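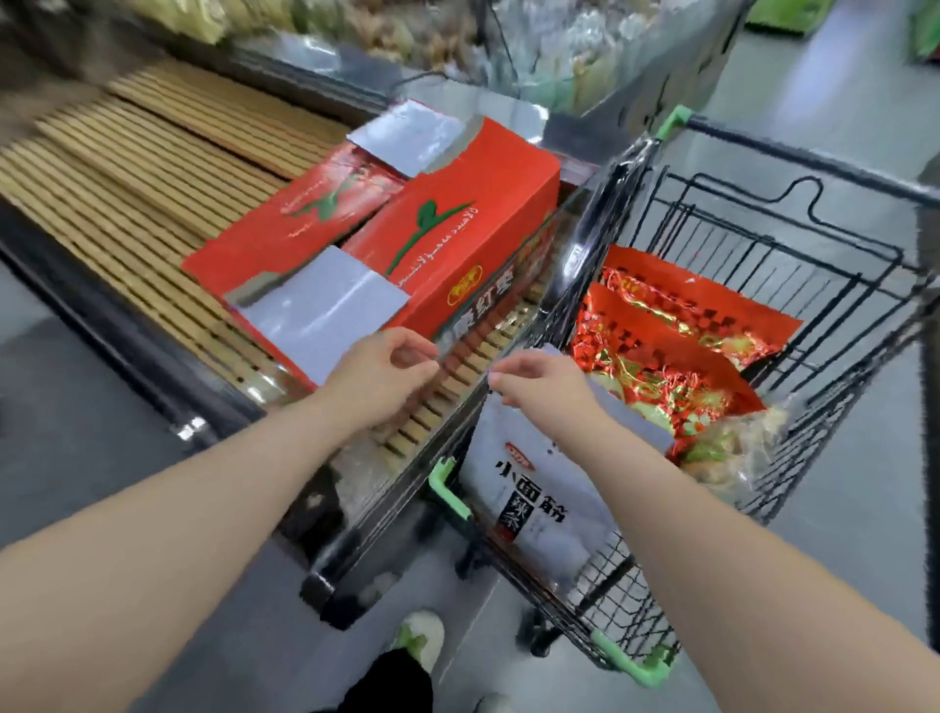
Buying picking equipment for a grocery store: notes for the Plurmont session
Iestyn Skyrme, store operations, Seyoum Markets
Version of Jun 14, 2019

Slide 1. Title

Introduce self. Mention that Ieuan Price did the costing and is in the room, so the hard questions on depreciation go to him. Ask how many people have a quote on their desk right now. Ask how many have signed one.

Slide 2. What we were trying to buy

We pick online orders in the store, by hand, off the same shelves the customers use. One person, one cart, a list on a phone. The board wanted to know if a machine could do part of that, and what it would cost. I was given until August to come back with a number.

I came back with a number and a list of things I wished I had asked in the first week. The talk is mostly the list.

Slide 3. Measure the work first

Before we called any vendor we followed our own pickers for a month. Most of the time goes to three things: walking, finding the item, and deciding what to do when the item is missing. Taking the item off the shelf and putting it in the cart is a small part of it. I had assumed it would be the big part, and so had the board.

This matters for the budget. If you buy an arm, you are paying for the part that was already quick. If you buy something that moves the cart or brings the shelf to the person, you are paying for the walking. Those are different machines with different price tags, and they need different floors.

Pause here. People usually want to write this down.

Slide 4. The item list

Go through the range and sort it by how it behaves when you pick it up. We used four groups.

Rigid boxes with flat sides.
Cans and jars.
Soft bags, including foil snack bags and anything shrink wrapped.
Loose or clear-bagged produce and bulk goods.

Our Rerkum Road store came out at 2820 lines in the trial area. We pulled 448 of those for vendor testing, picked by sales volume and not by how easy they looked. Of the 448, there were 223 in the soft bag group. That one figure changed the whole conversation with the vendors. Two of them had shown us videos with boxes only.

Advice: send vendors your own items, in the condition they sit in on your shelf. A bag that has been handled by shoppers for a week is a different thing from one out of a fresh case. Pay the shipping yourself so you choose what goes in.

Slide 5. What a quote leaves out

Read down the slide, do not rush it.

Floor work. Our tile was fine for carts. It was not flat enough for the first mobile unit we looked at.
Power and network drops. Ask who pays for the electrician and get it in writing.
Guarding, if people will be near the machine. In a store open to the public they will be.
Item data. Somebody has to weigh and measure every line and keep doing it as packaging changes. We had budgeted zero for this. It should be a salary.
Spare gripping tips, suction cups, belts. Ask for the yearly parts list from a site that has run for two years, not the one in the brochure.
Software fees after year one.
Training, and training again after turnover.
Taking the thing out at the end.

Ieuan's rule is to put the quote in one column and everything else in the next, and to bring both columns to the board on the same page. When we did it the second column was longer than the first. The total was not double, but it was close enough that we were glad to know early.

Slide 6. Lease, buy, or pay per pick

Skorngate offered us all three. Short version of each:

Buying gave the lowest total over the life of the machine if volume held. It also left us holding it if volume did not.

The lease was easier on cash, but the term ran longer than our own lease on the building. Check this. I missed it on first reading and Ieuan caught it.

Per pick sounded the safest. Read the minimum. Ours had a monthly floor that we would only have hit in our busiest season. Also check what counts as a pick. In the first draft a failed grab that a person then had to fix was still a pick.

If anyone asks which is best – I don't know your volume. Ask for all three on the same assumptions and compare them yourself.

Slide 7. Planning around the people who do it now

We told the pickers what we were looking at before the first vendor visit. I would do that again. They knew which aisles jam up at noon and which bins get restocked late. They also told us that the gift boxes by the front get opened by shoppers and have to be checked before they go in an order. None of that was in our process documents.

Set aside hours for pickers to work with the vendor, and charge those hours to the project. If you take them out of the store's normal labor budget the store manager will quietly stop releasing people, and he will be right to.

Slide 8. The trial

Write the pass mark before the machine arrives. Ours had items per hour, damaged items, and number of times a person had to step in. The last one is where the money goes. A person who steps in every few minutes is a full-time person.

Put a date on the end of the trial and a name on who decides. Keep hand picking running next to it the whole time on the same kind of orders, otherwise you have nothing to compare with.

Slide 9. What we decided

For this budget year: no arm. We are buying better carts, changing the pick route software, and moving the top sellers in the trial area closer together. Most of the spend is on item data, which we will need for any machine later.

Next year: a trial of a cart-following unit at one store, per pick terms, with the minimum taken out. Skorngate has agreed to this in principle. Nothing is signed, so please don't quote me on it.

The arm goes back on the agenda when a vendor can run our soft bag group at our pass mark, in our building, with our staff watching.

Slide 10. Questions

Handouts are at the back: the two-column cost sheet and the item sorting form. Both are blank, take as many as you need. If someone asks for our filled-in sheet, send them to Ieuan. He can share the headings and the method but not the vendor prices.

If time is short, skip slide 6 and go straight to the trial.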